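Godik passes a thousand recordings, and I had a go at adding one

I spent a morning in June at Godik, the small automation outfit on the first floor of the old Zakeck building in Brilter, and came home with a sore thumb and a new respect for anyone who can put a peg in a hole by remote control.

The news first, as that's what I went for. Godik's Cardoso project, which is collecting examples for a robot arm to learn from, now has 1,106 usable recordings in the bag. Each one is a person steering the arm through a small job from start to finish, with the camera views and the arm's movements saved side by side. The first training run on the full collection starts next month, and if it goes well the team wants to open up part of the recordings to the college in town.

Regular readers might remember me writing about Godik when they moved in and the lift was too small for their packing crates. They've settled since. The kettle has its own shelf now, and there are two driving desks where there used to be a pile of flat-packed shelving.

How a recording gets made

Maya Bataineh runs the collection side and she was the one who sat me down. You get a controller in your right hand, a pedal under your left foot and a screen in front of you. Press the pedal, the recording starts. Move your hand and the gripper moves with it, a fraction behind, like steering a narrowboat (my comparison, and she was polite about it). Thumb closes the fingers. Pedal again when you're done, then a short form: did it work, did anything slip, would you keep it?

A good run takes an experienced driver less than a minute. Mine took so long that the screen went into power saving.

What surprised me was how fussy they are about the boring bits. Before every run somebody moves the parts a little, following a list the computer makes up. Turn the block a touch, shift the holder to the other side, that sort of thing. Drivers can't skip a layout they don't like the look of, and they can't practise it first either. Maya told me the early recordings were all made with the parts in much the same place, and the arm learned to reach for that place whether or not there was anything there. She did an impression of it, grabbing at thin air with great confidence. I gather it was a long week.

They've also got a rule about hesitating. If you stop and dither with the fingers hovering, you're meant to finish the job and tick a box saying so. You don't throw it away. Bohdan Stasiv, who looks after the learning software, likes to have some recordings where a driver goes wrong and puts it right, so that the arm has seen a way back from a bad position. The ones that do get binned are the runs where something failed in the kit itself, like a camera dropping out or the controller losing its connection. There have been 67 of those so far, and Bohdan keeps them in a folder called compost.

The job of the moment

The set they're working through now is the peg job. There's a wide purple block with a long slot in the top, and standing in the slot is a brown piece with a flat bar at the front and a tall post at the back. The bar has a round hole near its front end. Over in a dark holder lies a blue cylinder, and the driver has to get it out of the holder, across the floor and into the hole without knocking the post or either of the green blocks next to it.

Written down, that sounds like something you'd give a toddler on a rainy afternoon. I thought so too! But the cylinder lies on its side in the holder, so it has to be picked up one way and put in another, and there's a moment halfway through where you have to turn your wrist and completely lose your sense of which way is up. I dropped it twice before I got anywhere near the purple block.

Maya's advice was to stop looking at the cylinder and look at the tips of the fingers instead. It did help. I also found it easier to come in high and then down, where my instinct was to go straight across in a line and hope.
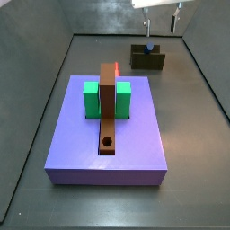
What the arm is supposed to get out of it

I asked Bohdan why they don't just measure everything and tell the arm where to go. He said that's exactly how most of the arms he's worked with are set up, and it's a perfectly good way of doing things if your parts always turn up in the same spot. Godik's customers are mostly small workshops where they don't. One has a trolley that gets parked wherever there's room. Another switches between jobs several times a day and hasn't got anybody to reprogram an arm each time.

So the idea is that the arm watches lots of people doing lots of slightly different versions of a job, and picks up the knack of it. Colours and shapes are kept plain on purpose at this stage. If the arm can't manage a blue cylinder and a brown bar, Bohdan reckons there's no point showing it a customer's greasy brackets.

The target is 200 recordings for each job, and the peg job is nearly there. Once it's full they'll train on it alone for a quick look, then train again with everything mixed together. Bohdan's hunch is that the mixed version will do better on the peg job than the version that has only ever seen pegs. Maya isn't convinced, and there's a packet of good biscuits riding on it. I've asked to be told who wins.

He was careful not to promise much, I should say. The last attempt, on a smaller collection, could pick things up well enough but tended to let go too early. He showed me a plot of this on his laptop and I nodded in what I hope were the right places. This time they've asked drivers to pause for a beat with the peg fully in before opening the fingers – a tiny change, but it means the letting go looks the same in every recording from now on.

Drivers wanted

If any of this sounds like your idea of fun, Godik is taking on a few more part-time drivers for the summer. You don't need any background in robots. Maya says the quickest learner they've had came from icing wedding cakes, and that people who play a lot of video games are good at it after they've unlearned going fast. Shifts are short because your concentration goes, and you swap desks halfway through so that everyone's recordings don't come from the same chair.

There's a trial session first, paid, where you do the peg job and a simpler stacking one. Ask at the Zakeck front desk for the Godik sheet, or ring the bell marked Cardoso, which goes straight through to Maya. Mornings are best.

As for my own recording, I did get one finished. The cylinder went in at a bit of an angle and I brushed the left-hand green block on the way out, but it went in, and I ticked the box for dithering. Bohdan had a look over it while I was finding my coat and said he'd keep it. So it's in the 1,106, and if the arm turns out to be nervous around green blocks, you'll know who to write to.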